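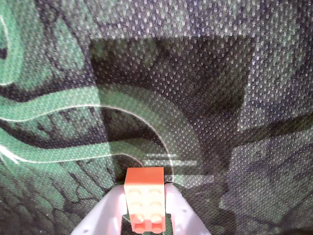 À propos de Clovesero

Clovesero trie, contrôle et reconditionne des briques de construction d'occasion. L'atelier est installé à Pliduvport, dans un local de 80 m² qui sert à la fois de réception, de zone de lavage et de salle de contrôle. Nous travaillons pour des écoles, des ludothèques et des centres de loisirs qui disposent de stocks mélangés ou incomplets.

Matériel accepté

Briques, plaques et pièces spéciales, toutes marques compatibles. Les lots sont pesés à l'arrivée, puis enregistrés sous un numéro unique conservé jusqu'à la réexpédition. Lot minimal : 7 kg. Les moteurs, boîtiers de piles et éléments électriques sont mis à part et rendus sans traitement.

Lavage

Le lavage se fait à 30 °C, en filets fermés, avec un détergent neutre. Le séchage est réalisé à plat, sur claies. Les pièces imprimées ou autocollantes sont lavées à la main – elles ne passent jamais en filet. 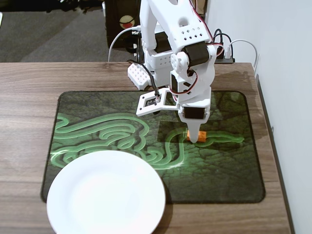 Loureiro

Contrôle des pièces

Chaque pièce est examinée à l'unité sur une table en bois, au-dessus d'un tapis de souris vert foncé. La surface souple évite de marquer les arêtes et limite les rebonds. Le contrôle porte sur quatre points : l'état des tenons, la planéité des faces, la tenue de la couleur et la force d'emboîtement. Cette dernière est vérifiée par assemblage avec une brique étalon neuve, remplacée tous les mois.

Une brique 2x2 est la pièce de référence de nos grilles. Ses quatre tenons suffisent à révéler un défaut d'usure, et son format se retrouve dans presque tous les lots. Les teintes orange et corail demandent une attention particulière : deux nuances voisines, séparées à la lumière du jour, se confondent facilement sous un éclairage chaud. Le tri des couleurs claires est donc fait le matin, de préférence avant midi.

Classement

Les pièces conformes sont réparties dans 42 références de rangement, définies par forme puis par couleur. Ce plan de classement, nommé Drosik, est remis à chaque client avec son lot. Il peut être repris tel quel pour étiqueter des bacs ou des tiroirs. 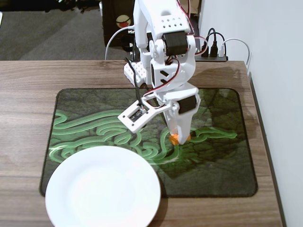 Les catégories Drosik restent stables d'une année sur l'autre. Une nouvelle référence n'est créée que si une forme revient dans plusieurs lots consécutifs. Les pièces rares sont regroupées sous une référence commune – le client choisit ensuite de les conserver à part ou de les réintégrer.

Les pièces non conformes sont restituées en sachet séparé, avec mention du défaut. Sur demande écrite, elles sont remises à une filière de recyclage du plastique.

Délais et retour

Un lot courant est traité en 7 jours ouvrés à compter de l'enregistrement. De juin à août, période de fermeture des écoles, prévoir 30 jours. Le retour se fait en caisses empilables, accompagnées d'un bordereau indiquant le poids reçu, le poids rendu et le nombre de références.

Dépôt à l'atelier de 9 h à 12 h, sur rendez-vous. Les caisses doivent être fermées et porter le nom de l'établissement.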